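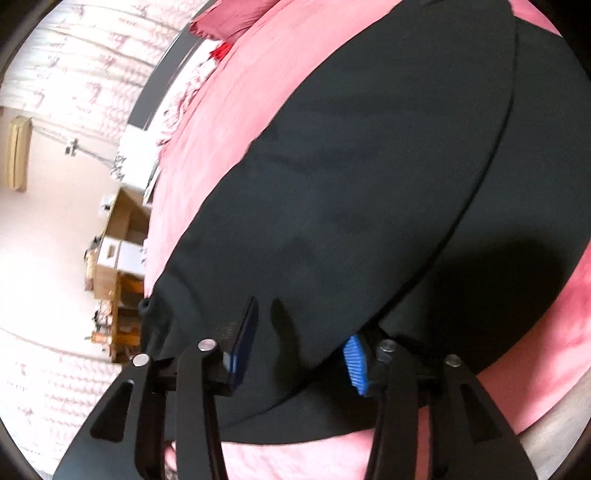 Schwarzer Stoff auf rosa Laken, Sicht der Greiferkamera

Faltnaht_77 schrieb:
Moin zusammen, ich sitze gerade an der Kantenerkennung für unseren Wäschestapel in Gritent und bin total begeistert, wie weit man mit einem einzigen Fisheye kommt! Schaut euch die lange dunkle Kante an, die zwischen den Backen durchläuft. Da liegt eine Lage über der anderen, und genau die will ich als Greifkante haben. Mein Segmentierer liefert die Stoffmaske sauber, schwarz auf rosa ist ja fast geschenkt. Nur innerhalb der Maske wird es haarig: Der schmale Schatten zwischen den Fingerspitzen kommt bei mir ebenfalls als Kante raus, mit fast gleichem Score. Wie trennt ihr das?

momentenregler schrieb:
Schönes Problem! Entzerrst du vorher? Bei Akl lief das bei uns erst stabil, als wir die Kantensuche auf dem entzerrten Ausschnitt gemacht haben. Die runde Maske mit den dunklen Ecken vorher fest ausblenden, sonst findet dir jeder Gradientenfilter den Bildkreis.

Faltnaht_77 schrieb:
Bildkreis ist maskiert, entzerrt wird noch nicht. Ich rechne auf 1.012 handgelabelten Bildern, davon 39 mit schwarzem Stoff. Vermutlich liegt da schon der halbe Fehler.

ludcombe_fan schrieb:
Der halbe? Der ganze, würde ich sagen. Entzerren kannst du dir sparen, wenn das Netz die Verzeichnung sowieso mitlernt. Ich hab im Ludcombe-Stack alles roh reingegeben und nie was vermisst. Nimm mehr dunkle Textilien dazu und dreh die Belichtung in der Augmentierung ordentlich auf, die matte Fläche hat ja kaum Kontrast.

momentenregler schrieb:
Fürs Netz von mir aus. Aber er will hinterher eine Greifpose aus der Kante rechnen, und da brauchst du die Geometrie. Spätestens im Planer rächt sich das Rohbild.

ludcombe_fan schrieb:
Dann eben die Punkte nach der Erkennung entzerren. 4 Stützpunkte auf der Kante reichen für die Pose, das kostet praktisch nichts.

momentenregler schrieb:
Ok, damit kann ich leben :) Bei starker Krümmung wie hier würde ich trotzdem mehr nehmen.

sindton_dev schrieb:
Zum Schatten: Die Backen sitzen doch fest zur Kamera, also kennst du ihre Lage im Bild aus Kinematik und Öffnungsweite. Ich lege um die Fingerspitzen eine weiche Zone, in der Kantenkandidaten abgewertet werden, wenn sie mit dem Greifer mitwandern. Eine echte Stofflage bleibt beim Anfahren am Laken stehen, der Greiferschatten eher nicht. Über 2 aufeinanderfolgende Bilder ist mir das zu wackelig, mit einem kurzen Puffer klappt es prima. Im Sindton-Tracker ist das ein Plugin, kann ich gern hochladen.

Faltnaht_77 schrieb:
Ja bitte, her damit!! Die Idee mit dem Mitwandern ist großartig, darauf wäre ich nie gekommen. Was macht dein Plugin bei dem breiten, runden Schatten über der rechten Backe? Der deckt ja ein gutes Stück der zweiten Stofflage ab.

sindton_dev schrieb:
Der hat vielleicht einen weichen Rand, da würde ich zuerst die Randbreite als Merkmal probieren. Versprechen will ich nichts, auf schwarzem Stoff hab ich das selbst noch nicht getestet. Plugin kommt heute Abend, die Config für die weiche Zone lege ich dazu.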